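Grimshaw open day, Flelbridge: a walk through the sorting hall

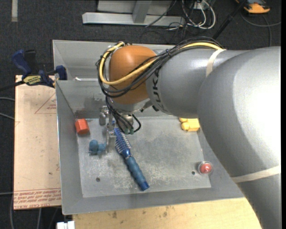
One of the gray metal bins at the far end of the hall, with a blue brush, a red-orange block and a small blue toy figure in it.

Grimshaw opens its Flelbridge building to visitors once a year, in March, and this was the first time I managed to get a place. The tour is free but you have to book. They take 14 people at a time and the morning groups had gone within a day, so I ended up in one that started at 1:30 p.m.

The building is on the old Hallska road, a ten-minute walk from the Flelbridge bus station. There is parking behind it, but the entrance is badly marked and two cars in front of me drove past it. Visitors sign in at a counter, get a yellow vest and a badge, and wait in the canteen until the group is complete. Closed shoes are required. They do check.

Grimshaw handles returned and leftover household goods. Shops and mail-order sellers send back things they can't or don't want to put on the shelf again, and Grimshaw sorts them, checks them and sells them on in mixed lots. Our guide said 3000 items come through on a normal day. After the holidays it is more, and they bring in a second shift until the end of February.

The first stop was the loading dock. Pallets come in wrapped and labeled with the sender and the number of boxes, and each one is weighed before it is opened. It was cold in there with the doors up, and we didn't stay long. I would have liked to see a pallet being unpacked, but the truck that was due had been held up.

From the dock we went through to the opening tables, where boxes are cut open and the packing material is taken off. Cardboard goes one way and plastic film the other. The tables are set at a comfortable height and each has a lamp on a swing arm. A lot of what was on them that afternoon was kitchenware — mixing bowls, lids, a stack of baking pans with the stickers still on. There was also a box of umbrellas with nothing wrong with them that I could see.

The shelving hall takes up most of the building. It has 476 numbered bays, and the numbers run up one side and down the other, so bay 1 stands opposite bay 476. We walked the whole loop. Toys are near the start, then cleaning goods, then bathroom, then garden. Glass is kept on the lower shelves only.

The bins were what I had come for, and they are at the far end. Grimshaw makes up its mixed lots from loose small goods, things that have lost their packaging or never had any, and these lie together in metal bins. They are solid pieces of equipment, with sloping sides and a flat floor, and a metal edge across the inside that makes a separate compartment at the back. The one I looked at longest has seen plenty of use. The rim is worn and the floor is scuffed, with whitish scratches and dark smudges all over it, and a couple of small round holes.

The brush lay in the middle of the front compartment, a good deep blue at the head with light bristles, and a ridged handle in a duller shade. The block was over against the side wall and the toy figure near it. I couldn't work out what the figure was meant to be. It is all rounded lumps. The compartment behind had only a thin shiny strip of something near the dividing edge.

The mixed lots are sold by weight under the name Ileo, mostly to market traders and charity shops. The smallest lot is one carton and the largest is a full pallet. There is no choosing what goes in, and a buyer who wants only toys has to buy from the toy shelves at a higher price. One woman in our group runs a market stall and asked several questions about breakages. Broken pieces are taken out before weighing, she was told, but scratched ones stay in.

The tour took an hour and a quarter. It finished in the canteen with coffee and a plate of cookies, and there was a sale table by the door with everything at one price. I bought a colander and a pack of dishcloths. The line to pay was slow — one cash register, and the card reader kept dropping out — so bring cash if you go.

Grimshaw expected 400 visitors over the whole day. It never felt crowded in our group, though the next one was already in the canteen when we came back and there weren't enough chairs. The hall is all on one level and wide enough for a wheelchair, apart from the dock, which has three steps. It is loud near the cardboard press and earplugs are handed out on request.

Booking for next year opens in January on a sheet at the Flelbridge library and by phone. The last bus back toward Hallska leaves at 5:40 p.m.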